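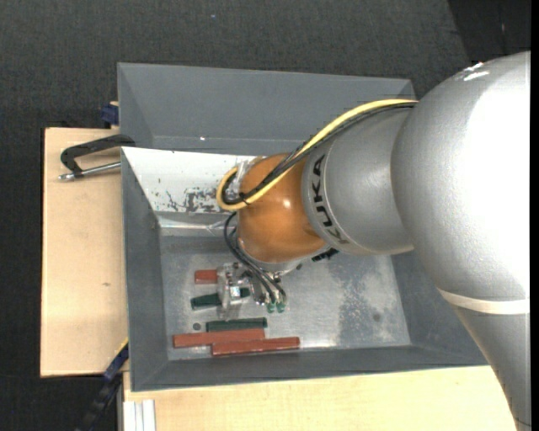 Vemero Opens Block Library in Canstead, Asks Only That the Blocks Come Back

CANSTEAD - Vemero, the maker of colored building blocks for classrooms, play cafes and the occasional adult who says they are for a nephew, will open a lending library for blocks this October in the old Liew shoe store on Kondine Street.

The library will start with 170 sets. Members can borrow a set for 22 days, a loan period picked after a trial last spring in which families were asked how long it takes a child to lose interest in a bin of blocks. The answers ran from an afternoon to several years, and the company settled on something it could print on a card.

Each set comes in a bin with a lid, a handle and a printed sheet showing what ought to be inside. Blocks come in long and short lengths, and the colors are mixed in every bin. Sorting by color was tried during the trial. Most bins came back mixed anyway, one with a potato in it.

"We have been selling blocks for a long time and we know where they go," the company said in a statement. "They go under the couch. A library seemed like a good way to get some of them out again."

Membership is $40 a year for a household and free for schools, day cares and public libraries in the county. There are no late fees for the first week. After that, Vemero will send a polite letter, followed by a less polite letter. Lost blocks can be replaced from the odds-and-ends drawer at the front desk, where members may also leave any blocks they have found at home and cannot account for.

Returned sets will be emptied, washed, dried on racks in the back room and checked against the sheet before they go out again. Tooth marks are considered normal wear. Crayon usually comes off. Glitter glue does not, and sets returned with glitter glue will be offered for sale by the door at a price that reflects everyone's feelings about it.

The front half of the store will be open for building during library hours, with six low tables and a carpet that Vemero describes as "thick enough for knees." Adults are asked to take off their shoes, mostly for their own protection. Towers may be left standing until closing time, when they will be taken down by staff, who have asked the company to mention that they enjoy this part.

The old Liew foot-measuring stools have been kept and will be used as seats. The shoe racks now hold bins.

Doors open at 10 a.m. and close at 5 p.m. Sets can be reserved at the front desk or by phone, and large orders for schools should be placed two weeks ahead. Bins are heavier than they look - bring a cart, or a teenager.

About Vemero
Vemero makes and sells building blocks from its workshop in Canstead. Its products are sold in toy stores and school supply catalogs, and turn up in vacuum cleaners.

Press contact: Vemero front office, Kondine Street, Canstead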